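Wostari Leader Kit, two-arm teleoperation set
Reviewed May 1, 2025

The Wostari kit is a pair of hand-held leader arms, a foot pedal and a recording package. The operator moves the leaders, the follower arms copy, and each take is saved with joint positions and video. We ran it for six weeks in our Britport workshop, mostly on bags, since soft goods show up weak teleoperation faster than blocks do.

Setup took a morning. The leaders clamp to any bench up to 4 cm thick, and the calibration routine is short, though it has to be repeated whenever a wrist cable is reseated. The manual skips that point.
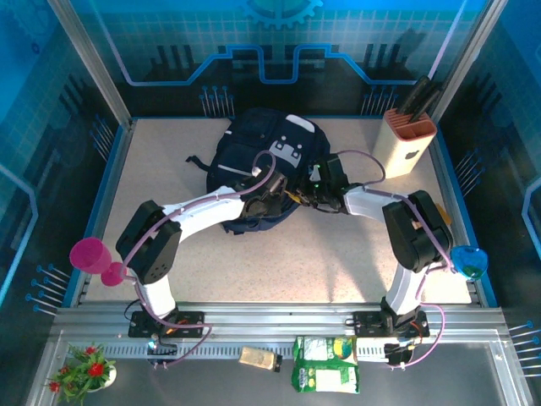

Gross motion is good. With both arms working on one backpack, the leaders stayed light enough to use for an hour without a break. Elbow tracking is smooth. Lag is low on a wired connection and noticeable on wireless, which we stopped using in February.

Grip control is less convincing. The trigger has a long dead zone, then closes quickly, and there is no force feedback at all. On fabric the operator judges the grip by eye from the wrist view, and a fold of cloth beside a zipper hides a lot.

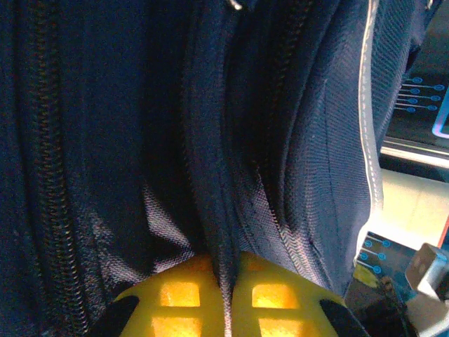 2 min read | Filed under: Teleoperation

A softer trigger spring, sold separately by Brernix, helped more than any software setting. It should be in the box. With it fitted, new operators needed fewer practice takes before they could close on a small metal pull without taking the cloth too.
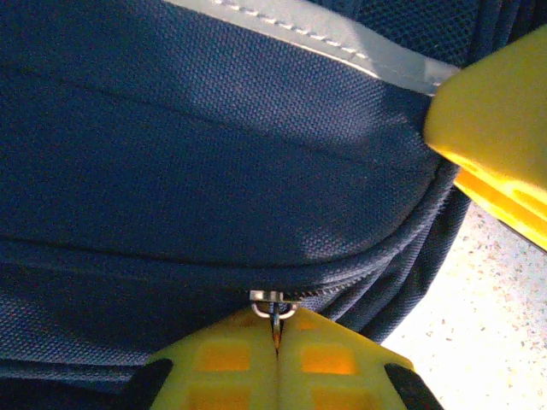

Wrist rotation is the other limit. The leader stops slightly short of the follower's range, so a pull that runs around a curved seam often means letting go and gripping again. Our older Marsden leaders do not have this problem – they are also heavier and tire the forearm.

The recorder is plain and dependable. We saved 522 takes and lost four, all to a full disk that gave no warning. Trimming is quick, and a bad take can be discarded with the pedal. Notes cannot be added until the session is closed, a nuisance when two people share a station.

Score: 4 out of 5 for the arms, less for the trigger as shipped. Budget for the spring and a long network cable.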